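I'm four weeks into second year at Flomham and I have to tell someone how good the library has become, because my housemates have stopped listening.

If you were here last year you'll remember the notice in May saying the building would close at 6 pm through the exam period. Some of us study at night because we work in the day (I do mornings at a bakery), and the kitchen table at home is no place to learn organic chemistry. So a few of us from Fellitz Hall started a petition. I thought we'd get maybe thirty names from our own corridor. We had 200 by the end of the first afternoon! People were coming up to us in the coffee queue asking where to sign.
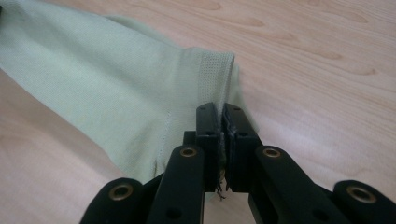
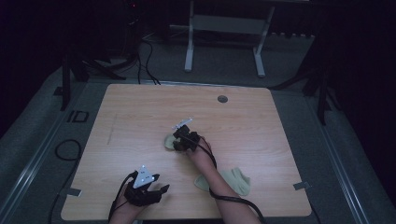 Anyway, the university didn't give us everything we asked for, but they gave us a lot. The ground floor now stays open until midnight all semester, and there's a late bus that stops right outside and goes through to the Stimex Road flats. I caught it last night with about a dozen others and half of us were still arguing over the same problem set.

The upstairs floors still shut early, which is a pain if your books are on level three. Borrow them before dinner. The vending machine only takes cards, and the good desks are the ones along the Ticona Street windows, where you can plug in a laptop without crawling under anything.

Next up is weekend hours. There's a sign-up sheet going around the residences, and I'd love to see every first year's name on it. Come and find me near the windows if you want to help carry it around. I'll have scones from work!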